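Search this site... Go

Call for participants - Uteck student robotics project, simulation stream

Posted 24/08/2020

We need 15 students for the new term. Any year, any program. You don't need to have built a robot before, most of us hadnt. All of the work is in simulation so you can do it from home - a half decent laptop and a headset is enough.

What we do: teach a simulated arm to pick things up in rooms we build ourselves. Flat things are the hard part. Cards, envelopes, a tablet lying on carpet. Cards leaning on something curved are worse, the fingers come in at a bad angle and you get to redo the approach. Lots of redoing. If that sounds like fun, read on.

Roles open:
- scene builders (furniture, floors, lighting, odd clutter - the odder the better)
- drivers, to run the gripper through tasks and save the good runs
- labelling and checking, must be picky
- one person for the write-up, good spelling an asset, obviously

Target is 4000 saved runs by the end of the project. We got 1862 out of the last group. Pizza when we hit 3940, dont ask, it's a tradition.

Time: two evenings a week online plus whatever you do on your own. Unpaid, but counts toward the co-curricular record, and there's a small honorarium for the two team leads (Mita and Lauritsen teams).

To apply: short note to Eleni Pavlović, project lead, at the Jelier Centre front desk or through the club form. Tell us your program, which role, what hours you can do. No résumé please. A sketch of a room you'd like to build is welcome, colour or pencil, either's fine. We'll get back to evrybody before the end of August.

Recent postings
Mita team - driver schedule
Lauritsen team looking for a second lead
Club laptop loans, how to book
Jelier Centre evening hours

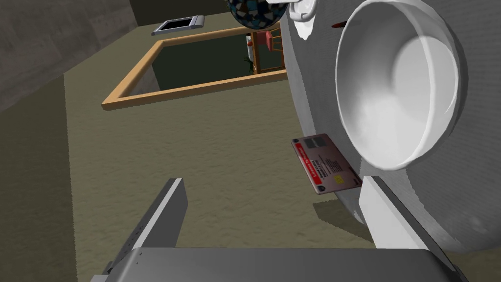
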